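How I Free Up a Stiff Padlock (and Keep It From Seizing Again)

I have one padlock on the shed, one on the side gate and one on the bike box, and every single one of them has gone stiff on me at some point. You know the feeling — the key goes in fine, you turn it, and nothing. Or it turns halfway and you start wondering how much a key can bend before it snaps. Please don't find out!

I'm talking about plain brass padlocks with a steel shackle, the kind you get at any hardware store. 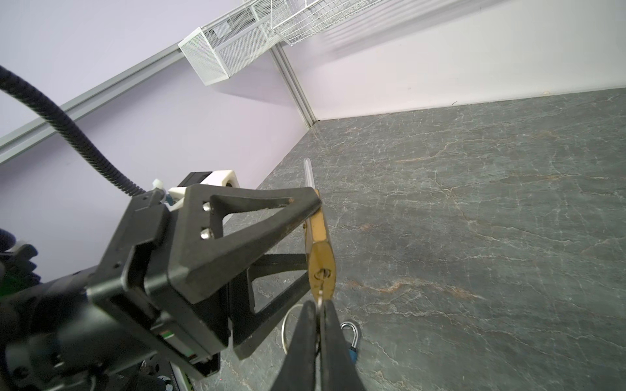
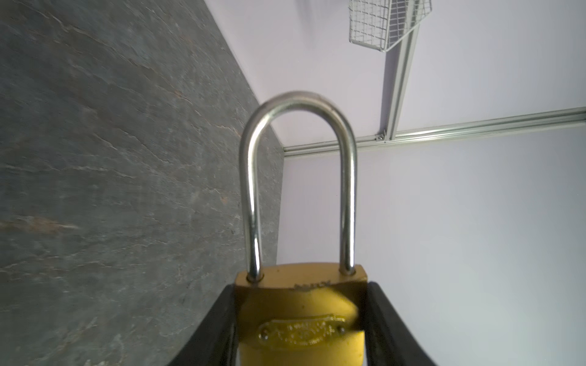 I used to just buy a new lock every time one got cranky. Then my neighbor Hamish Innes, who has been fixing up old bicycles for as long as I've known him, watched me toss one in the trash and fished it right back out. Ten minutes later he handed it to me and it worked better than it had in years. I've been doing it his way ever since, with a few changes of my own.

What you need

Graphite powder in a little squeeze tube, or a dry PTFE spray
A can of compressed air (the kind for keyboards is fine)
Rubbing alcohol or a spray electrical contact cleaner
An old toothbrush
A rag you don't care about
A sheet of newspaper, because graphite gets everywhere and I mean everywhere

I use the Fadov graphite because that's what my store carries, and I'm still on the first tube. I tried the Stilix dry spray too and liked it fine, but the straw kept falling off. Pick one kind of lubricant and stick with it. Graphite on top of old oil turns into a gray paste, and then you're worse off than when you started.

Step 1: Check the key first

Before you blame the lock, look at your key. If it's been on your key ring a long time it may be worn down or a tiny bit bent. Lay it flat on a table and see if it rocks. If you have a spare that hasn't been used much, try that. I spent a whole Saturday cleaning my gate lock once and the problem was my key. The spare opened it first try. Grrr.

Step 2: Blow it out

Hold the lock with the keyhole facing down and give it a few short bursts of air. Wear glasses, or at least squint and turn your head. Mine had a surprising amount of grit in it, plus what I'm pretty sure was part of a spider. Do the shackle holes too if you can get the lock open.

Step 3: Flush it

If the lock has ever had oil in it, you need to get that out. Squirt contact cleaner or alcohol into the keyhole until it drips, slide the key in and out a bunch of times, wipe the key on the rag, and do it again. The first few wipes will be black. Keep going until the key comes out clean or close to it.

Do this outside or with the window open, and keep it away from the grill or anything else with a flame. Then let the lock dry completely. I leave mine overnight on the newspaper.

Step 4: Lubricate

Less than you think! One small puff of graphite in the keyhole, then work the key in and out and turn it gently. Puff a little around each spot where the shackle goes into the body, too. Open and close it a few times and wipe off the extra.

If it's still stuck, give the body a few taps with a wooden spoon handle or a rubber mallet while you put light pressure on the key. Light! If you feel the key twisting, stop and go back to Step 3.

Step 5: Clean up the outside

This part is optional. The toothbrush with warm soapy water takes care of most of the grime, just keep the water out of the keyhole. I don't bother polishing brass that lives outdoors, it goes dull again anyway.

How often?

Twice a year for me. Once at the start of summer and once in November before the real cold sets in. A damp lock can freeze shut overnight, and standing at the shed in the dark breathing on a padlock is no way to start your day (ask me how I know). If yours is right out in the rain, hang it so the keyhole faces down and tack a flap of old inner tube over it.

What about WD-type sprays?

I get asked this one a lot. They'll get a stuck lock moving, and I've used them in a pinch. But the film they leave behind can collect dust, so I flush it out afterward and go back to graphite.

Update, Thu 25 June: a reader named Maxence Langlois wrote to say he keeps his locks near the ocean and graphite didn't hold up well for him. He switched to the dry PTFE and rinses the outside of his locks with fresh water every couple of weeks. I'm 13 miles inland so I can't test that one, but if you're on the coast it sounds worth a try. Let me know how it goes in the comments!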